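In Praise of the Old Machine

by Žofie Oravec

Print this article | E-mail this article

I love an old computer the way some people love an old truck. Mine came from a school sale in Durkusside, cost me 50 dollars, and has run our community choir's music library ever since – all 3176 scores of it, plus the recordings Ruoxi Cao keeps bringing me on discs (please don't stop, Ruoxi!).

People tell me to buy new. Why? Printing an alto part takes the same few seconds it always did. And an old desktop opens up! You can get at the memory, the processor, the whole board, and learn what each part does with a library book on your knee.
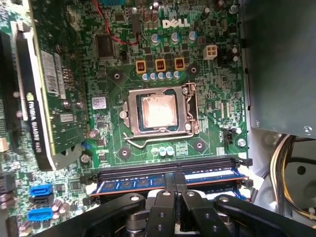
Start with one part

Memory is where I'd send any beginner. It's cheap, it comes out without tools, and the first time you swap a module yourself you'll want to phone your mother. I did.

I'd like every town to hold a repair night. Ours started in March and I still come home from it too happy to sleep – bring the thing you were going to throw out, and bring a sandwich.

Recent opinion
Let the Library Stay Open Late
Why I Still Write Checks
277 Steps to the Pisusa Overlook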